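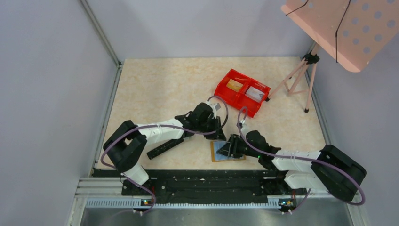
Quand j'ai poussé la porte de l'atelier d'Eylül Baysal, elle avait le nez sur un plateau de table et une tasse de thé oubliée sur le rebord de la fenêtre. « Deux secondes, je finis cette arête ! » Les deux secondes ont duré un bon quart d'heure, et j'en ai profité pour fureter un peu partout (je suis incorrigible, je touche à tout).

Eylül fabrique des plans de travail et des tables pour les gens qui bricolent, dessinent, collent, démontent. Elle a appris le métier à Bovilport, chez un agenceur de magasins, avant de s'installer à son compte avec Imani Crenshaw. L'entreprise s'appelle Crenshaw tout court. « On a tiré au sort, j'ai perdu. Et puis Baysal, au téléphone, il faut toujours que j'épelle. »

Je lui demande par où elle commence quand un client l'appelle. Par la couleur, me dit-elle, ce qui m'a étonnée. J'aurais parié sur la hauteur ! « Les gens veulent du blanc. Toujours du blanc. Moi je leur propose un beige pâle, avec un petit dessin marbré très discret, à peine là. Sur du blanc pur, on a mal aux yeux au bout de deux heures. Et le moindre trait de crayon vous nargue. »

Elle n'aime pas non plus les veines trop marquées. Une cliente lui avait réclamé un faux marbre bien contrasté, gris sur blanc, pour y faire de la miniature. Eylül a cédé. « Elle m'a rappelée en août. Elle perdait ses pièces dans les veines, elle les cherchait à tâtons ! On lui a refait le plateau. » À leurs frais ? Petit silence. « À moitié. »

Nous en venons aux planchettes. J'avoue que c'est pour elles que j'avais pris rendez-vous : un petit rectangle au dessus bleu clair, avec la tranche couleur bois, qu'on pose sur la grande table pour travailler dessus. J'en veux une depuis que j'en ai vu chez une amie. « Le bleu, c'est Imani. Moi j'étais partie sur du vert foncé, comme les vieux sous-main. Elle a trouvé ça sinistre. » Elle rit, puis reprend, plus sérieuse : « Elle avait raison. Sur le beige, le bleu se repère tout de suite, on sait où poser les mains. »

Imani passe justement la tête par la porte. Elle précise que le modèle s'appelle Stitudon et qu'il a existé en 8 versions avant la bonne. La tranche, surtout, les a occupées longtemps. Fallait-il la peindre aussi ? « Eylül voulait tout bleu. Je trouvais que ça faisait jouet — et je n'ai rien contre les jouets, mais enfin. »

Et l'entretien ? Là, Eylül s'anime. Une éponge à peine humide, un chiffon, c'est tout. Surtout pas de poudre à récurer. Pour les traces de colle, elle attend que ça sèche et décolle avec l'ongle. « J'ai essayé tous les produits du commerce. L'ongle, c'est mieux. »

Elles livrent elles-mêmes, dans un rayon de 100 kilomètres, et préparent une série plus basse, pour travailler assis, avec un menuisier de Dromatetti. La planchette, elle, part par la poste. J'ai commandé la mienne avant de remettre mon manteau, délai annoncé : 15 jours.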